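4. Working with Hand-Held Grippers

This section applies to the Prekex paired grippers when used at a Farside table station. Read section 3 (Power and Emergency Stop) first.

4.1 Setting up the table

1. Check that the table clamp is tight.
2. Clear the tabletop. Leave out only the items on your task sheet.
3. Route each gripper cable away from the work area. A cable may loop over the wrist but must not cross between the jaws.
4. Place the task item between the two grippers, within easy reach of both. For sorting tasks, open the organizer box and let the lid stand at the back before you pick up the grippers.
5. Put small metal parts in front of the box on bare wood, where both hands can reach them.
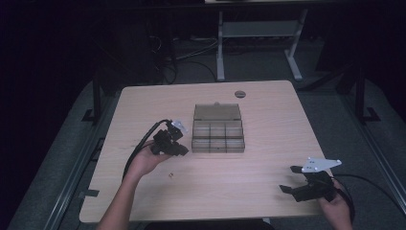 4.2 Checking the jaws

1. Open both jaws fully and hold them over the bare tabletop.
2. Look at the pads. Dust and light scuffs are normal wear. Wipe the pads with a dry cloth.
3. Look at the corners of each pad block. A chip that reaches the gripping face means the pad must be replaced.
4. Check the screw holes on the top of each block for cracks.
5. Check the brass-colored bushing at the pivot. It should sit flush in the arm.
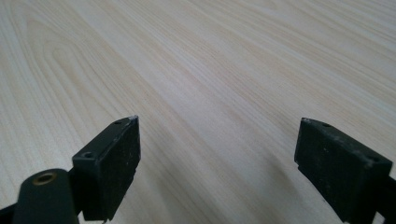 Figure 4-2. Jaws open, pad blocks and left pivot bushing in view.

Note: Replace pads in pairs, even if only one is damaged. The service limit is 3,000 closing cycles. Write the change in the station log.

CAUTION: Keep fingers out of the jaws while the gripper is powered. Do not use one gripper to clear a jam in the other – switch off both and clear it by hand.

4.3 Sharing a station

Only one person handles the grippers at a time. A second person may stand at the station but must stay two feet back from the table edge. Report any fault to the Serkau station lead, Bongani Mabaso, before the next session starts.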